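Sadine apresenta Nestus, um método para robôs aprenderem a arrumar roupa

Olá! Escrevo em nome da equipa da Sadine, que passou meses (muitos!) às voltas com camisas, calças e cabides, e hoje posso finalmente contar o que fizemos. O Nestus aprende com demonstrações gravadas em casas normais, com a roupa amontoada como calha, e treinámo-lo com 3.767 sequências.
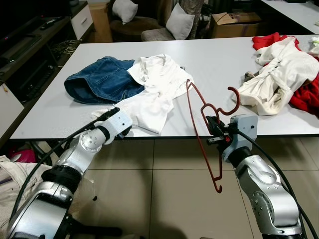 Os dois braços à mesa, com um cabide vermelho na garra direita.

A ideia é simples de explicar e deu-me cabo da paciência a programar: o modelo decide primeiro que peça agarrar e só depois planeia o movimento dos dois braços em conjunto. Nos ensaios finais fizemos 701 tentativas com peças que o sistema nunca tinha encontrado, e 652 chegaram ao fim sem ajuda. Fiquei mesmo contente! Os tecidos muito finos ainda nos dão luta, confesso.

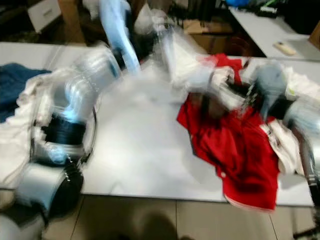

Petrauskas acha que o resultado promete, mas gostava de ver o método com toalhas e lençóis antes de falar em uso doméstico. Concordo, e já estamos a tratar disso com a Sunitz: em setembro abrimos o código e até 300 sequências para quem quiser experimentar.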